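Starting Over at the Bread Bench
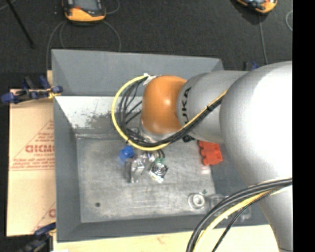 M. Þrastardóttir
Staff writer, food and small business

The bakery on the lower end of Dareck Street opens at six, but the owner has been there since two. She sold her share in a printing business three years ago and bought the lease on Clokska, a rye bakery that had been shut for a winter. She agreed to talk as long as her name stayed out of it. "People come in for the bread," she said. "I don't want them coming in for me."

She had never baked for more than her family before she signed the papers. The former owner left her the starter, the mixer and a folder of recipes written for flour she couldn't get anymore.

"The first month was bad," she said. "The loaves had a line of raw dough along the bottom. I sold them at half price and told people to toast them."

What fixed it was time. She now lets the rye sour for 12 hours before it goes near the mixer, and the baked loaves sit overnight before they are cut. Customers who want a warm loaf are sent to the wheat rolls.

"Rye cut warm is gum," she said. "I had a man argue with me over it every Friday until spring. He takes the day-old now."

The bakery makes 100 loaves on a weekday and sells most of them before noon. A few go to the lunch place in Nirkolmont, across the river, which slices them thin for open sandwiches. She has turned down two grocery stores. Both wanted a softer loaf that would keep in a bag.

Money was harder to talk about. The oven needed new bricks in February, and she paid for them with what she had set aside for a van. She still delivers in her own car, with the back seat folded down and the racks tied in.

"I knew paper prices for twenty years," she said. "I thought flour would be simpler. It moves more than paper does, and you can't store it as long."

She keeps the price of the small rye at 60 crowns and says it will stay there through Christmas. The seeded loaf will go up -- she hasn't decided by how much.

Asked if she misses the printing business, she thought for a while and said she misses the hours. She goes to bed at seven, which her friends have stopped teasing her for. Her daughter helps on Saturdays and doesn't want the bakery, and she says that is fine with her.

She had dough to turn by then, so we finished the talk standing up. The caraway rye is back next week, Tuesdays and Thursdays only.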